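Home | Forums | Hardware | Data & Training | Search | Log in

Data & Training > Collecting demos

Thread: How many dish demos before you retrain?

clemley_bench
We're teaching an arm to move dishes on a kitchen counter. Teleop, wrist camera only, one operator. I have 67 episodes so far and the policy still closes on air one try in three. Do I keep collecting or change what I collect?

torquenut
Keep collecting. 67 is nothing. We saw no real change until we had several times that.

Suryani Wattimena
I'd stop and look at what you have first. If all 67 start with the bowl in the same spot, another 67 like that won't help. How much do you move things between episodes?

clemley_bench
Not much. I reset to tape marks so the runs are comparable.

Suryani Wattimena
Then that's where I'd start. Pull up the tape. Move the dishes by hand every time, and change the start pose of the arm too.

torquenut
Disagree. With a set that small you want it narrow. Get it working at one spot, then widen. If you spread 67 episodes over the whole counter you get a policy that is bad everywhere.

simanjuntak_lab
We did both on the Momgate arm. Narrow first gave us a nice video and then we threw most of it out. Second time we did 50 episodes with random placement and 30 of nothing but recoveries, where the operator starts from a missed grasp and fixes it. The recoveries did more than anything else.

clemley_bench
I have been deleting the misses. Should I keep them?

simanjuntak_lab
Keep the ones where you recover. Drop the ones where you gave up. Write it in the Status column so you can filter later.

clemley_bench
OK. Tape is up and I did 6 new ones before lunch. Going for the rim every time, one finger on each side, and different dishes next to each other. This is the view the policy gets at the grasp:

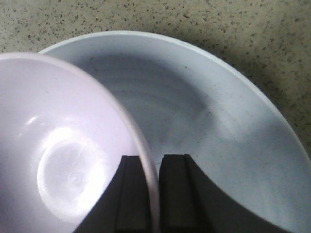
Suryani Wattimena
Are you trimming the pauses? If the operator waits before closing, the policy learns to wait, and sometimes it never closes.

clemley_bench
Not trimming anything yet. There's a pause in most of the old ones.

torquenut
Trim those before you record more. I still say pick one spot.

12 replies | 4 shares
Contact | Forum rules | Back to top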